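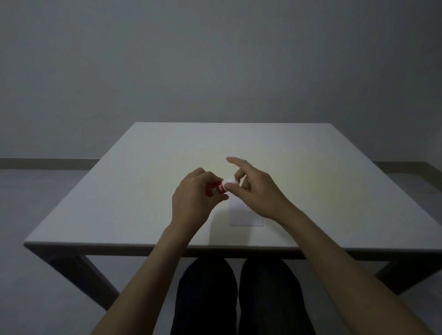 Reviewed by Krešimir Janevski

I have led a small group through the minor prophets three times now, and each time we have stalled in the same place, somewhere in the middle of Hosea, when the marriage stops being a story and the poetry takes over. People get quiet. Somebody asks whether we could do a Gospel next. So when Grundier put out the Prullik Study Kit for the Twelve I ordered one the same afternoon, and I have been pestering friends about it ever since!

The kit is a leader's handbook of 300 pages, a set of 100 cards, and a reader's booklet for each member of the group (six come with it, and you can order more). It is built as 13 sessions, one for each prophet and then a last one that goes back and reads the whole collection as a single book. That last session is what sold me. Most of us were taught to treat Obadiah and Nahum as separate little pamphlets that happen to be shelved together, and the handbook makes a patient and (to my mind) very strong argument that whoever arranged them wanted us to hear Joel ringing in Amos, and Jonah's complaint sitting uncomfortably near Nahum's anger.

You may not buy all of it. My friend Ng, who preached for years and reads Hebrew far better than I do, thinks the catchword connections are pressed too hard in Micah, and I think she is right about that. But the authors lay out the evidence on the page and let you see where it is thin, and I can't remember the last group material that trusted ordinary church people that much.

The cards are the part I expected to hate. I have sat through enough icebreakers. These have a verse or half a verse on one side and a question on the other, and the questions are good. From the Amos set: "Who in this passage would be surprised to hear it read in worship?" We spent a whole evening on that one and never got to the plumb line. From Habakkuk: "What does the prophet stop asking?" I had read Habakkuk for decades and never noticed that he stops asking anything.

The reader's booklet prints the text in full with wide margins and no headings whatsoever. No "God's Judgment on the Nations" in bold type telling you what you are about to think. I didn't know how much I leaned on those headings until they were gone, and a couple of our people found it hard going at first, so do warn your group. By Zechariah they were penciling in their own, and arguing over them, and it was wonderful.
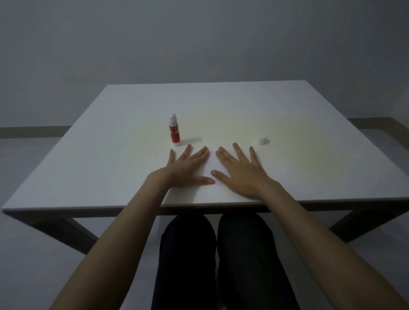
STOKUM, 7th December

We finished the Malachi session last week and I want to add a few things that I couldn't have said in November, when I wrote the first half of this.

First, the pace. Sessions are meant to run ninety minutes and most of ours ran two hours. Hosea deserves two evenings and the handbook gives it one. If your group meets after work, split Hosea and Zechariah and tell people so at the start.

Second, the handling of the hard texts. I was braced for the usual two moves, either hurrying past the violence or explaining it away with a paragraph on ancient treaty language. The Nahum chapter does neither. It asks you to read the book aloud, all of it, as people who had lived under Nineveh would have heard it, and then to sit for a while before anyone talks. We did it, and I won't forget it. There is a good short section afterward on how Jewish and Christian readers have struggled with the book, with enough references to keep a curious leader busy for months.

Third, Christ. Some of you will want to know whether he turns up on every page or hardly at all. The handbook's habit is to let each prophet finish speaking before it turns to the New Testament, and I found the connections landed harder for the wait. One man in our group would have liked them earlier and more often, and I understand that.

My complaints are small. The binding on the handbook is stiff and it will not lie open until you have bullied it a bit. The maps are too pale to read under evening lighting. The index leaves out Haggai's dates, of all things, and I went looking for them twice. I would also have liked more help with prayer at the close of each session; you get a psalm number and little else, and after Joel we really wanted something longer.

Buy it anyway, if your group has any patience at all. We still have the last session to go, the one on the Twelve as a whole, and three people have already asked if they can bring a guest.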